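Notebook, Dello cell, Friday, 09:20

Carrying on from the grasp-offset mess. Malathi Panicker re-ran the hand-eye calibration last night and left the new transform in the shared config. Residual is down, but the old file was still being loaded by the planner node through a hardcoded path. Fixed the path and deleted the old file so it can't be picked up again.

Task for today is the pan carry: hold the pan level, move it over next to the toaster, pause, return. Bread in the pan is an unfixed load, so tilt matters more than position.

Config at start of day:
planner: Irnar, default seed
control loop: Cladmont stack, impedance mode on
joint velocity scaling: 20 percent
tilt limit on the tool frame: 9 degrees

09:50. First batch of carries. Planner returns a path every time, but about a third of them swing the wrist through a bad region and the tilt constraint is only checked at the waypoints. Between waypoints the interpolated pose goes over the limit. You can see it plainly in the log if you plot tilt against path parameter instead of against time.

10:30. Turned on dense constraint checking along each edge. Planning time went from 497 ms to 525 ms at the median. Cheap. Should have been on from the beginning. The default in Irnar is off and the option name gives no hint of what it does. Added a comment in the launch file.

11:15. Replayed the earlier goals with dense checking. No edge goes over the limit now. Two goals fail to plan at all, both with the pan close to the tabletop and the elbow low. Not needed for this task. Leaving them out of the goal list and noting them in the tracker.

13:10. Perception. The toaster's front face is brushed steel and the depth returns on it are poor: holes where the highlights fall, plus some points well behind the real surface. The collision mesh built from the raw cloud had a dent in it deep enough for the planner to route the pan rim through. Stopped using the cloud for the toaster. It now goes in as a box primitive, pose taken from a fit to the top rim, padded on all sides. The bread sticking up from the slot gets its own small box on top. Without that the planner treats the space over the slots as free.

14:00. Payload. Gravity compensation was still set for the empty pan. With the slice in, the arm sags a little at the pause pose and the impedance controller lets it. Entered a new mass and center of mass for pan plus bread. Hrnčiar estimator could do this online, but it wants an excitation motion and I don't want to shake a loaded pan.

14:45. Pause pose, pan beside the toaster and slightly higher, second slice up in the slot.

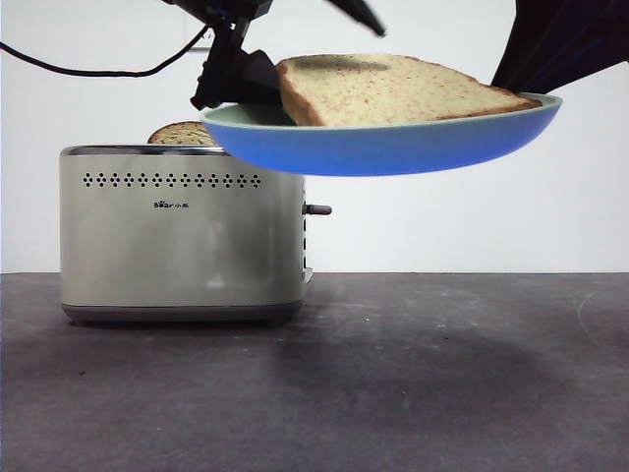 Why constrain tilt in the planner and not leave it to the controller?
The controller only sees the current error. If the path itself asks for a tilted pan, impedance mode will follow it faithfully, and adding a tilt correction on top makes it fight the position target. With the limit in the planner, the reference is already level enough and the controller only has to track it.

15:30. Remaining problem is the rim clearance. From the side view the pan rim overlaps the standing slice, so the 2D mask for that slice comes back short and the fitted box shrinks with it. For now the box is frozen at the size found before the carry starts. Proper fix is to mask out the pan from its known pose and skip the update when too much of the slice is hidden.

To do:
- move dense checking into the shared defaults, ask Malathi first
- occlusion test for the bread box
- payload switch tied to grasp state, currently a manual call
- rerun the full goal list at higher velocity scaling after the above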